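The Robot That Stops to Think

The first thing Milagros Mateos tells me when I sit down at her bench is that I'm going to be bored. "It pauses a lot," she says. "People hate the pauses." Reader, I loved the pauses!

I'd come to Prernthorpe in March to see Gromel, a planner that decides which of two robot arms should do what, and when. I figured I'd be writing about hardware (shiny arms, fancy grippers, the usual). Instead I spent most of my visit staring over Milagros's shoulder at a timeline full of little colored bars, and I came away thinking the bars were the best part.

So how does it work? The cameras on the grippers feed a perception program called Calvo, which guesses what's on the table and how sure it is of each guess. Gromel takes those guesses and tries out short plans, as many as 600 of them, before either arm moves. Most get tossed. The arms would bump elbows, or one would block the other's view, or somebody's cable would end up in the wrong place. Whatever is left gets ranked, and the winner runs for 40 steps before the whole thing starts over.

"The old version planned the entire job up front," says Tín Thân, who wrote most of the code that does the tossing. "Then a cup would slide a tiny bit and you'd watch it carry on like nothing happened. Very confident. Very wrong."

He showed me a log from one of those days. It was 266 lines long and every line said the plan was fine. He has it taped up over his monitor.

Clutter is still the hard part. A plain table is easy, but put a plate of small stuff under one arm and Calvo starts to waver, and then Gromel wavers too. Their fix is a setting they call Pellitz, which keeps up to 4 rival guesses alive for each object until a better look settles it. It costs time. That's one of the pauses, and Milagros would like it to be shorter by summer. Tín would like her to stop saying summer.

I asked if I could pick the next job. They let me, and I got to press Enter, and then the three of us sat there watching the bars fill in.

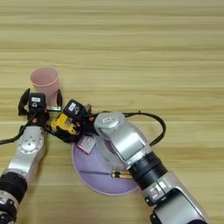
Two arms, one table: a battery pack in the right gripper, a pink cup between the open fingers of the left.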